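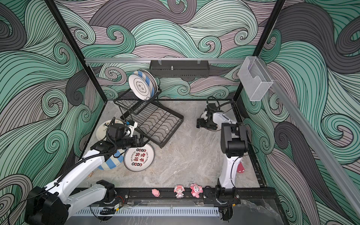 # Vonar, la app de avisos de sucesos: mi opinión después de tres meses

15 de diciembre de 2018

Me la bajé por culpa de un helicóptero. Estuvo dando vueltas encima de Terley una noche entera, con el foco puesto, y en casa todos pegados a la ventana sin enterarnos de nada hasta que el periódico sacó cuatro líneas al día siguiente (un senderista perdido en el barranco, apareció bien, con un tobillo torcido y un frío que no veas). Yo soy de las que leen los sucesos antes que el tiempo, lo confieso, así que al día siguiente ya tenía Vonar instalada en el móvil.

La idea es sencilla. Le dices dónde vives, eliges un radio y la app te avisa cuando hay un incendio, un accidente, una calle cortada, una búsqueda. Los avisos salen de dos sitios: las cuentas públicas de emergencias y lo que van escribiendo los propios usuarios. El radio mínimo son 200 metros y el máximo de la versión gratis, 5 kilómetros. Yo empecé con el máximo, claro. Error mío. El primer mes me llegaron 58 avisos y la mitad eran alarmas de coche.

## Lo que me gusta

La rapidez, sin duda. Cuando ardió el contenedor de detrás del mercado me saltó el aviso antes de oír la sirena. Y cuando se vino abajo un trozo de talud en la carretera de Prenura, Vonar me mandó por el camino viejo y llegué a trabajar a mi hora, mientras medio departamento seguía en el atasco mandando audios.

También me gusta mucho que separe lo confirmado de lo que cuenta la gente. Lo oficial va en azul y lo demás en gris, con la hora bien grande, y si algo gris se confirma, cambia de color y te lo vuelve a avisar. Parece una tontería pero yo vengo de un grupo de vecinos donde un petardo es un tiroteo hasta que se demuestre lo contrario.

Y el historial. Puedes volver a un suceso de hace semanas y ver cómo terminó, que es lo que casi siempre nos quedamos sin saber. Ahí enlazan a veces la noticia completa, y así descubrí las crónicas de Daiane Teixeira, que escribe de tribunales y rescates con una calma que ya quisieran otros. No pone un adjetivo de más ni saca a la familia llorando.

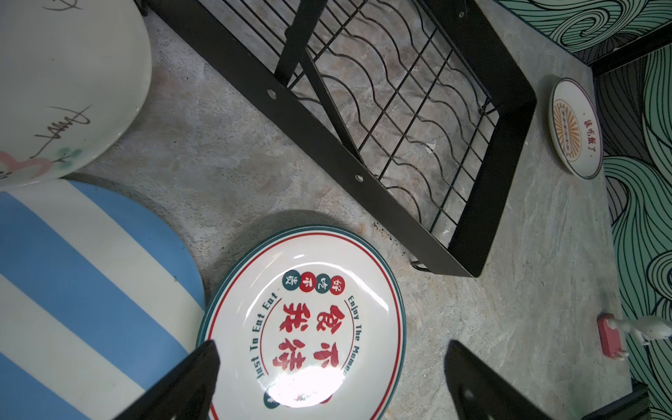
Vamos ahora con la traducción, que es mi queja más gorda. La app está hecha en inglés, se ve que alguien la pasó al español con prisa y algunos avisos hay que leerlos dos veces. «Persona reportada como no encontrada ya» me tuvo un buen rato pensando si la habían encontrado o no (sí, la habían encontrado). Me recuerda a esos platos blancos de borde verde azulado con los caracteres chinos en rojo, enormes, y al lado un «Just To Eat Eat» en letras negras: se entiende la intención y hasta le coges cariño, pero en un plato me hace gracia y en un aviso de evacuación pues ninguna. Escribí a soporte en octubre. Me contestaron amabilísimos que lo miraban, y ahí sigue la frase.

Otra pega: los comentarios. Debajo de cada suceso se puede opinar y hay gente que se pasa muchísimo. En el accidente de la rotonda había ya tres culpables señalados antes de que se fuera la ambulancia, uno con nombre y apellidos. Los borraron, sí, pero tardaron toda la tarde. Yo los he desactivado (Ajustes, Privacidad, y abajo del todo, bien escondido) y vivo más tranquila.

La batería también sufre. Con la ubicación siempre activa, mi teléfono, que no es ninguna maravilla, llega a la cena pidiendo clemencia.

## ¿Y comparada con Nazari?

La tuve instalada a la vez unas semanas para comparar. Nazari es más bonita, el mapa va suavísimo y el español está perfecto, eso hay que decirlo. Pero llega tarde. El corte de la carretera me lo avisó cuando yo ya estaba sentada en mi mesa con el café. Además mete publicidad entre aviso y aviso, y eso de leer «incendio en vivienda» y justo debajo una oferta de colchones me pone mala.

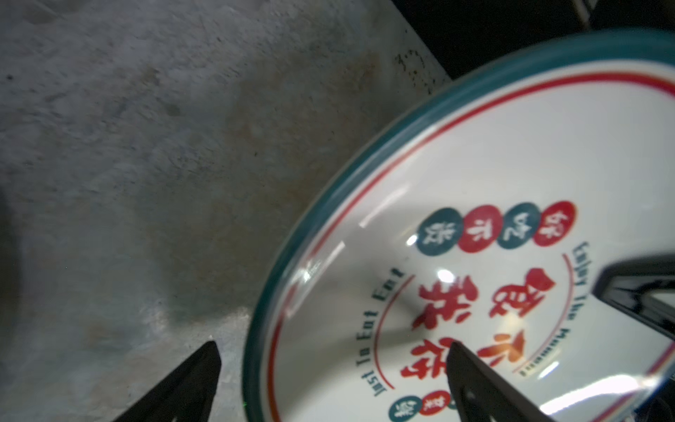

Total, que la desinstalé y me quedé con Vonar, aunque con cambios. Por si os sirve, ahora la tengo así:

- Radio de 200 metros por la noche, y el máximo solo de día.
- Avisos grises en silencio. Los azules, con sonido.
- Comentarios fuera.
- Una segunda zona puesta en casa de mis padres.

Lo de la segunda zona es de pago, pero hay un mes de prueba y lo estoy aprovechando. Si en marzo sigue la frase de la persona no encontrada ya, igual no renuevo por pura cabezonería.

Le pongo un notable. Si vivís en una ciudad grande no sé si la aguantaría yo, con tanto aviso, pero para un sitio como Terley va muy bien. Si alguien sabe cómo quitar el sonido de sirena que trae por defecto en Android, que me lo ponga en los comentarios, por favor, que el perro se vuelve loco cada vez.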